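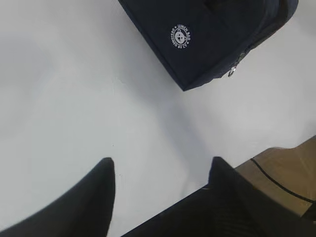 Navy lunch bag, white table.

11 Feb 2025. A thread on the lunch break, and on how my office lost it and got most of it back. Long one. Mute me if you need to.

I work in the billing office at Stomwood, at the Mosgate site. There are 13 of us on the floor. We get an hour for lunch, unpaid, between 11:30 and 2. It's in the handbook and it was in my offer letter.

For my first two years I don't think I took that hour more than a handful of times. I ate at my desk with one hand on the mouse. So did everyone near me. No manager ever told us to.

What happened was slower. One person stays at their desk because of month end. The person next to them feels odd getting up. Then the phones start ringing at noon because customers have learned that we pick up at noon. After that it's just how the place runs.

We clock in and out with Drinero. You tap a badge or use the app on your phone. If you don't clock out for lunch, it takes the hour off anyway. There's a setting for this called auto meal. I did not know about the setting until last June.

So for two years I was working through an hour that was being deducted from my pay. Every day. I want to be clear that this was partly my fault for not reading my own timesheet.

I found out by accident. I'd gone home sick in the late morning one day and my sheet still showed a lunch. I hadn't been in the building for lunch. I asked payroll and they explained auto meal like I should have known.

I went back through the sheets I could still get to, which was only one quarter. I matched them against calls I'd logged during the lunch hour, because every call has a time on it. Some days I had five or six. One day I had 10.

I wrote it up on one page. Dates, call times, the deducted hour. No adjectives. If you ever have to do this, I'd leave out how you feel and just put in the times. It's harder to argue with and it's quicker to read.

They paid it. $830 before tax, for the one quarter. It took three pay periods and two emails asking where it was. I'm told a few other people on the floor put in sheets after that, but I don't know what they got and I haven't asked.

Some of you are going to say I should have gone further back. Maybe. The older call logs had been archived and I didn't want to spend the summer on it. I got what I could prove from my own desk.

The money isn't really the subject of this thread though. The subject is what happened when I started leaving my desk at noon.

First week: uncomfortable. I'd stand up, clock out, and feel like I was sneaking off. I came back early every day. The call queue was a bit longer when I got back and I felt bad about it, and then it was cleared by 2 like always.

Second week: I realized I had no idea what to do with an hour. I'd been filling it with work for so long. I walked down to Karaki and got a sandwich and ate it in 15 minutes and then walked around the block twice.

Karaki is good, by the way. The eggplant one. But I can't buy lunch out five days a week, and standing in line was eating up a third of the break. So I went back to packing.

Packing lunch is a separate topic that people get very heated about, so I'll keep it short. I make the same thing most days. Rice or bread, something with protein, a vegetable if there's one left in the fridge. I pack it at night. If I leave it for the morning I don't do it.

I know some people prep all five days at once. I tried it and by day four I didn't want to open the container. Leftovers from dinner work better for me. I cook a little extra and put it away before I sit down to eat, or else I eat it.

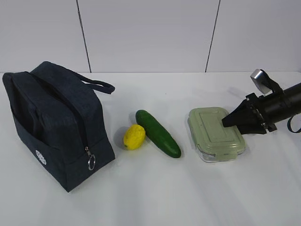

Najwa Daher: Not to derail, but how did you handle the phones? At my last job everyone agreed lunch was important and then whoever actually left at noon got a pile of voicemails and a look. It only takes one supervisor who counts missed calls.

Good question, and it's the part that took longest. I'll answer it here so it's in the thread.

For the first month we didn't handle it. I left, the calls went to whoever was sitting there, and a couple of people were annoyed with me. I'd have been annoyed too. I was taking my break out of their break.

Tzu-hsuan Shek sits across from me and has been there much longer than I have. Back when she started, there was a lunch rota taped to the side of the copier. Half the floor went at 11:45 and the other half at 12:45. It went away when they moved the copier, and that's all there was to it.

So we put it back. Same two slots. We wrote the names on a sheet of paper and asked our supervisor if we could try it for a month. She said yes the same afternoon. I'd been expecting a meeting.

On missed calls: she did look at them. They went up a little in the first week and then came back down. People who call a billing office will mostly call back, or they'll leave a message if the greeting tells them when to expect an answer. Ours didn't, so we changed the greeting.

The new greeting says we return messages the same day. Before that it said "your call is important to us" and nothing else. I think that one change did more than the rota, but I can't prove it.

Back to the hour itself. The average break I take now is 58 minutes. I know this because Drinero keeps a record and I check it now, every pay period, on the day it posts. Please check yours. Look for a meal line on days when you know you didn't stop.

Where I go: the break room if it's raining, the benches behind the building if it isn't. The break room has a microwave that runs weak on one side, so you have to turn the dish halfway. It used to be empty at noon. Now you sometimes have to wait for the microwave, and I don't mind.

I've gotten to know people from shipping who I'd been emailing for two years without knowing what they looked like. This has made my job easier in a very boring way. When there's a problem with an invoice I know whose desk to walk to.

I don't want to oversell it. My afternoons aren't magically better. I still get tired around three. I do make fewer mistakes on the after-lunch batch, which I can see because corrections come back to me with my initials on them.

Some days I still skip it. Month end, mostly. The difference is that I now put in a correction for the hour, so it's paid. That's a form with four boxes on it and it takes two minutes. Our supervisor signs them without comment.

The new people are the ones I watch. We had someone start in the fall, and on his first day at noon he looked around to see what everyone else was doing. Six people got up. So he got up. He's never missed a lunch that I know of.

Things I'd do in a different order if I were starting over. I'd read the timesheet in the first month. I'd ask about the rota before leaving my desk alone, so the people next to me didn't get stuck with my calls. I'd save my own copies of the sheets, because the app only shows you so much.

The rules on meal breaks depend on your state, and I'm not a lawyer, so please don't go by what I was paid. Your state's labor department should have a page on it. Ours was short and fairly readable.

A few people have asked for the one-page write-up. I'll take the names out and post it tonight. It's a table with four columns: date, call start, call end, time deducted.

Replies are open. If your workplace has a phone rota that works with fewer than five people, I'd like to hear how you do it. My sister's office has four and they haven't figured it out.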